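Fundgate 연구팀 원격조작 실험 참가자 모집

Fundgate 가정용 로봇 연구팀에서 양팔 로봇 원격조작 실험에 참여하실 분을 모집합니다. 로봇 관련 경험은 필요하지 않습니다.

연구 내용
저희 팀은 사람이 조작한 기록으로 로봇에게 거실 정리 동작을 학습시키는 방법을 연구합니다. 앞선 실험에서는 숙련 조작자 2명이 남긴 시연 3,684건을 모두 사용한 모델과, 그중 동작이 서로 다른 1,000건만 골라 사용한 모델을 비교했습니다. 쿠션을 지정된 자리에 놓는 과제에서 두 모델의 성공률은 똑같이 82%였습니다. 이번 실험에서는 처음 조작해 보는 분들의 시연에서도 같은 선별 방법이 통하는지 확인합니다. 선별 프로그램의 이름은 Jiden이며, 결과는 개인을 식별할 수 없는 형태로만 발표합니다.

참가 자격
- 만 19세 이상 성인
- 양손 사용에 불편이 없는 분
- 교정시력 포함 일상생활에 지장이 없는 분
- 화면을 오래 볼 때 심한 어지럼증을 느끼는 분은 신청 전에 문의해 주십시오.

진행 방식
장소는 Meltadero관 지하 실험실입니다. 동의서를 작성한 뒤 조작 장치 연습을 하고, 이어서 본 실험을 진행합니다. 참가자는 로봇 머리 쪽 카메라의 영상을 보면서 양손 그리퍼를 움직여 소파 위 쿠션의 위치를 바꿉니다. 쿠션의 시작 위치와 목표 위치는 매회 달라집니다. 중간에 쉬는 시간이 있고, 원하시면 언제든지 그만두실 수 있습니다. 조작 중에는 카메라 영상과 로봇 관절값, 손 컨트롤러의 움직임을 기록하며 참가자의 얼굴과 음성은 기록하지 않습니다. 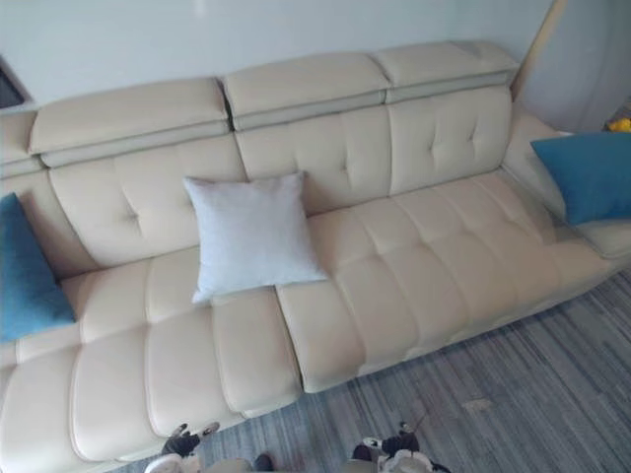
소파 과제의 카메라 시점. 흰 쿠션 1개와 파란 쿠션 2개, 아래쪽은 양손 그리퍼.

사례
참가비는 실험 종료 후 계좌로 지급합니다. 중도에 그만두신 경우에도 참여한 시간만큼 지급합니다. 금액은 일정 안내 메일에 적어 드립니다.

신청 방법
연구팀 홈페이지의 신청서에 이름, 연락처, 가능한 시간대, 주로 쓰는 손을 적어 제출해 주십시오. 신청 마감은 12/13/22입니다. 지난 11월 예비 실험에 참여하신 분은 이번에는 신청하실 수 없습니다. 선정되신 분께는 개별적으로 연락드립니다.

연구 책임자: Azadeh Yazdani
문의: 연구팀 홈페이지 문의 게시판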